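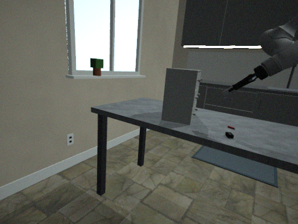
Clorkel Publishes Simulation Results for Two Parallel Grippers

BRUKLEY, Wed 26 November - Clorkel today released the results of a side-by-side test of 2 parallel grippers, the Kubiak K and the Skirkard S, run entirely in simulation on the same arm model and the same controller settings. The test covers 3,011 pick attempts on small rigid objects placed on a tabletop in a household kitchen setting.

Each attempt began from a fixed arm pose. Object positions were drawn at random within the reach of the arm, and both grippers were given the same list of positions in the same order. Attempts in which the motion planner found no path were logged and left out of the comparison. There were 462 of these, most of them with the object close to a tall obstacle.

The remaining attempts were scored on three measures: grasp held through a lift, contact with any surface other than the target, and time from start pose to closed fingers. The Kubiak unit closed sooner on thin objects. The Skirkard unit touched the tabletop less often and held compact blocks more reliably during the lift. On objects set next to each other with a narrow gap, results were close, and Clorkel does not rank the two.

Finger friction was the setting with the largest effect on the outcome. A further 1,159 attempts were run to measure this and are reported in a separate table. They are not included in the main totals.

Contact behavior in simulation differs from contact behavior on hardware. Clorkel advises integrators to use the figures to narrow a choice of gripper and to confirm it on their own arm before purchase. Hardware runs with the same object set will start at the Brukley site in December.

The report, the object models, the position lists and the controller configuration can be downloaded from the Clorkel website free of charge. Raw logs - joint positions, finger width and contact events - are available on request.

Media and technical inquiries: Clorkel press office, Brukley.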